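Flonberg Folding Drying Rack, Tall Model
Sold by Mogensen Home, Grarkville

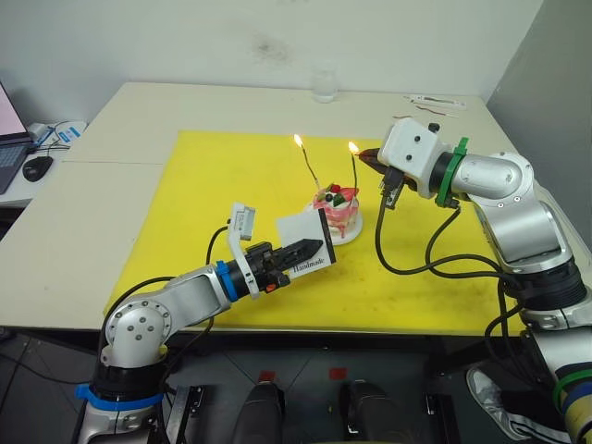
Pink layer cake with a strawberry on top, both candles lit.

Price: $119, pickup or shipped
Color: white or gray
In stock (gray is a bit low until the May delivery)

Hi, Kenneth Galang here. I run the laundry side of the Mogensen shop, and I write these pages myself, so if something's unclear it's my fault and you should email me.

I've had a Flonberg in my own back hall for a few years now and I'm very fond of it. I bought it because our dryer was eating T-shirts. You know that fluff you peel off the lint screen? That's your clothes! I'd been drying everything on high for years and wondering why my nice shirts looked tired so fast, and then we had a spring where the dryer was broken and I hung everything on a terrible little wire thing from the closet. The shirts did fine. The wire thing fell over every time someone opened the door.

So I went looking for a rack that could take a whole load and stay standing, and I ended up with this one.

What it is

The Flonberg is a floor rack with three levels of rails and two fold-out wings at the top. The frame is powder-coated steel and the joints are nylon. It opens like an easel: pull the legs apart, drop the center brace until it clicks, then lift the wings. The first couple of times I pinched my thumb on the brace (hold it from underneath and you won't). After that it goes up in less time than it takes to get the wet stuff out of the washer.

You get 50 feet of hanging rail with both wings up. In my house that's one full load of mixed clothes, or one set of queen sheets plus the pillowcases, with a little left over for dish towels. If you're a family that does giant loads, you may want two, or you may want to look at the Trokotis wall rack further down.

Size and weight limits

Width, wings folded: 38 inches
Total load: 30 pounds, spread over the levels
Folds flat and stands on its own against a wall

Please do take the load limit seriously. Wet jeans are heavy, wet bath towels are heavier than you think, and the wings are the weakest part of any rack like this. I put jeans and towels on the bottom two levels and keep the wings for shirts, underwear and anything on a hanger. One customer hung a soaked wool blanket off one side and bent the hinge. I sold her a new hinge, and we're still friends.

How I use mine

I spin everything on the fastest setting the fabric can stand. It makes more difference than anything else I've tried. If your washer has an extra spin, use it on towels.

Then I shake each piece hard before it goes on the rail. Two good snaps. My wife says I sound like a man fighting a tent, but it really does get the creases out, and it stops towels from drying like cardboard. If you still find them stiff, give them five minutes in the dryer at the very end, no heat.

Leave gaps. I know, the whole point is to fit everything on, and I've crammed it plenty of times myself, but a packed rack takes twice as long and then you get that sour smell and you're washing it all over again. If the room is small or damp, point a fan at the rack on low. A cheap box fan does the job. I'd also crack a window when the weather allows, especially in a basement.

Sweaters go flat across the top with the wings up. Put a towel under them first so you don't get rail lines. Dress shirts I put on hangers and hook on the wing ends, top button done up.

Dark things stay out of direct sun, or turn them inside out. I lost a navy polo that way.

Things I don't love

The feet that come with it are hard plastic and they slide a bit on smooth floors. We carry rubber ones that push right on, and I wish Flonberg would just put them in the box. I've told them so.

The white finish shows scuffs sooner than the gray. If your rack lives in a closet, who cares, but if it's going to be out in the room all week I'd pick gray.

And it's tall. Shorter folks tell me the wings are a stretch to load. Leave them down and you've still got plenty of room for a small load, or try the low model, which has the same rails with one level fewer.

Looking after it

Wipe the rails with a damp cloth now and then. Dust settles on them and then it's on your white shirts. If the coating gets chipped, dab a little clear nail polish on the spot so it doesn't rust. Don't leave the rack outside overnight. It's fine on the porch for an afternoon, but it's an indoor rack and the joints don't like rain.

Spare parts

We stock wing hinges, center braces, end caps and the rubber feet. Tell me which model you have (there's a sticker inside the left leg) and I'll pull the right ones. Hinges take one screwdriver and a bit of patience.

If you don't have the floor space

Take a look at the Trokotis wall rack. It pulls out like an accordion and pushes back flat when you're done. It holds less, and you have to screw it into studs, so it's not great for renters. For a narrow laundry room or the space over a tub, though, I'd choose it over any floor rack.

Ordering and returns

Add it to your cart, or call the shop and ask for me. The box is long and awkward, so if you're picking up in a small car, plan on folding a seat down. Returns are fine if the rack is clean and in one piece, and please keep the carton until you're sure. I can ship without it, but it's a pain and I'll grumble.

The shop opens at 9 a.m. There's a Flonberg set up by the front window with my own dish towels on it, and you're welcome to fold it, unfold it and lean on it before you buy.

Goes with: rubber feet (set of four), mesh sweater bag, clip-on sock hanger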